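Household Tips: Workshop and Robots

Practicing on a pretend bedroom before you let a robot arm loose in the real one

If you read my November post you know I have a tidy-up arm on wheels (the Limo, from Hedlund) and that our first month together did not go well. It was fine with socks. It was not fine with anything long and skinny, and I ended up with a scratch down the side of my son's bed that I still see every time I change the sheets. So when Batent started offering Tivico, a subscription service that lets you rehearse pick-up jobs in a simulated room on your computer, I signed up that same evening. I've been living with it for a while now and have a pile of tips, some of them learned the dumb way.

First tip, and it's the one I'd tattoo on my arm: start with a kid's room. Everybody wants to start with the kitchen because that's where the work is, but kitchens are full of cupboards and drawers and you'll be tearing your hair out. A bed, a floor and a few things lying around is plenty! Tivico comes with a bedroom setup that has a pillow and a racket on the bed and a toy lightsaber on the floorboards, and I must have run it 1000 times.
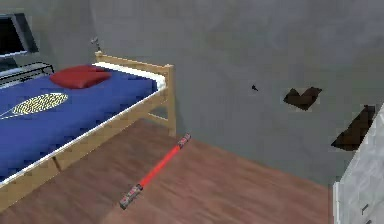

Can I use Tivico if I don't own a Limo?
You need some kind of arm profile loaded, but it doesn't have to be a Limo. The service has a plain generic arm you can pick from the menu, and all the practice rooms open with it. You just can't send your saved jobs to a real machine until you add one.

Now, the long toy. Anything stick-shaped is going to tempt you to grab it by one end, because that's how you'd pick it up yourself. Don't! Set your grab point near the middle and let the arm lift straight up a couple of inches before it swings anywhere. When I grabbed mine by the hilt the far end sagged and swept across the floor like a broom, and in a real house that's your furniture legs getting whacked. (See: the scratch.)

Turn the gripper so it closes across the toy, with the fingers on the two long sides. Sounds obvious when you write it down. It took me a whole rainy afternoon.

The racket is a different animal. My first thought was to go for the strings, since they're in the middle and it's a big easy target, but the fingers have nothing to close on there and they just push the whole thing down into the mattress. Go for the handle or the throat, slow the arm way down for the last little bit, and leave the height a touch higher than you think. Mattresses give. The simulated one gives less than mine does, so whatever height works in Tivico, I add a hair when I move the job over to the Limo.

For the pillow, open the gripper all the way and pinch a corner. You can go for the middle if you push down first, but then it lets go at a funny angle and flops. I also like to do the pillow last. I know, I know, you want the big thing out of the way, but if it gets dropped on top of the racket you've made yourself a second problem.

A word about where you park. Tivico lets you slide the base anywhere, and I wasted days with mine too close to the side rail. The arm could reach the bed beautifully and then had to fold itself up like a lawn chair to reach the floor. Back it off until it can do both without bumping the rail, even if the far end of the mattress becomes a stretch. And do save that parking spot with a name you'll recognize! I have one called "ok i think" and one called "ok i think 2" and I couldn't tell you which is better.

Use more than one view, too. From a single angle I was forever convinced the arm was right over the toy when it was well short of it. Swinging the view a little shows you the gap right away, and it only takes a click. I now check two views before every grab.

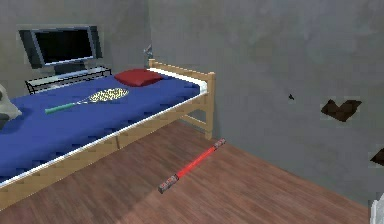

This page was last changed on Jun 6, 2026.

What about the money side? The plan I'm on is 372 a year, and that stings for something that isn't even an object you can hold. There's a monthly one as well, and if you only have one room to sort out I'd go monthly, do your practicing in a burst, and cancel. Your saved jobs stay in the account after you stop paying, or at least mine did when I let it lapse over the holidays.

Things I like: it loads fast on my old laptop, the undo button goes back as far as you want, and you can shift the toys and try again without getting off the couch. That last one is the big deal for me. In the real room I'd be up and down putting the same toy back on the floor until my knees gave out.

Things I don't: the sound effects (turn them off, it's under Preferences and then Room, for some reason), and the way cloth is handled. Sheets don't bunch up under the gripper like they do in life, so I wouldn't trust it for making a bed or sorting laundry. Batent's help desk told me softer fabrics are on their list. They've been on the list since I joined.

One more small one. When you send a job to the real machine, run it the first time at the lowest speed with your hand near the stop button, no matter how many times it behaved on screen. My floors aren't level, and the Limo leans a smidge toward the window, so I have to nudge every floor grab over a little. I keep the amount on a sticky note on the charger, next to the one that says to empty the vacuum.

Next up I want to try the shoe rack by the back door. If you've already done shoes with yours, leave me a comment and tell me whether you go in by the heel or the tongue.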